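Wednesday, geometry bench notes

Back on the frustum volume. Callow's draft worksheet takes the mean of the top and bottom areas and multiplies by the height. Too big whenever the ends differ in size. Test case: square ends of side 15 and 23, height 60. Mean of areas gives (225 + 529)/2 = 377, so 22,620. The proper formula adds the square root of the product, 15 x 23 = 345, then divides the three by 3: 1,099/3 x 60 = 21,980. Difference of 640.
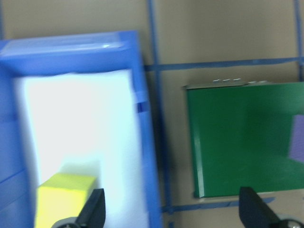 Frustum formula needs the two ends parallel and the sides flat. With rounded corners it's only an estimate - fine for Year 9, as long as we say so. A blue plastic bin with a thick rim is a good case for the estimate, provided we measure inside the walls. Lip to lip on the outside would count plastic as volume.

Still to do: redraw the cross-section with the slant height labelled separately. Two people used it as the height last time.

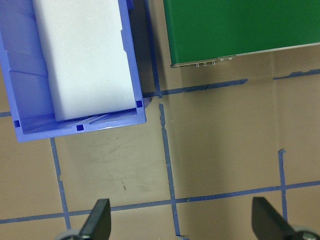
Melaniia Antoniuk reckons we should derive it by cutting the tip off a full pyramid first, and leave the formula to the second page. Will try it her way in the September version.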